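Subject: Re: [oldhaulers] Bellcombe two-speed axle, filling and breather

Mariann Vida wrote:

> The Bellcombe under my flatbed is weeping at the pinion seal again. I
> replaced it in May and it was dry for 1,067 miles by the odometer. What
> are people running in these, and is the breather supposed to have a
> cap? Mine is just an open elbow.

Mariann,

The breather should have a cap. Trucks built before the change to the Gullex shifter had a brass one that rattled when you flicked it. Later ones had a short hose run up to the frame rail. An open elbow lets road dirt in, and it packs up at the bottom where you can't see it. Once it's plugged the housing builds pressure and pushes oil out past the pinion. I'd pull the elbow and run a wire through it before buying another seal.

As for oil, I use a straight mineral GL-4 in mine. The shift fork bushings are bronze, and I'd keep the stronger additives away from them. Fodor still lists the seal, but check the width against your old one. The Femisby reprint of the shop manual has two part numbers on the same line and only one fits the narrow carrier.

Level is to the bottom of the fill hole with the truck sitting flat. My driveway slopes, so I fill at the neighbour's. Drive it 20 miles, let it stand, and top it up, as the shift housing takes some oil from the main case the first time.
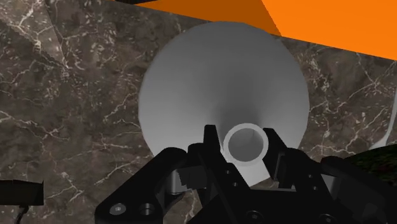 Colin wrote to me off list to say he would go further and change the oil again at 3,000 miles after any seal job, whatever colour it is. He found grit in the shift housing on his second change and none on the first. He also torques the fill plug a little under the book figure, having cracked a housing once.

I haven't done the second change myself but can't see it hurting. Does anyone have a spare brass cap? The thread on mine is 17 mm across and nothing at the parts counter matches.

Ray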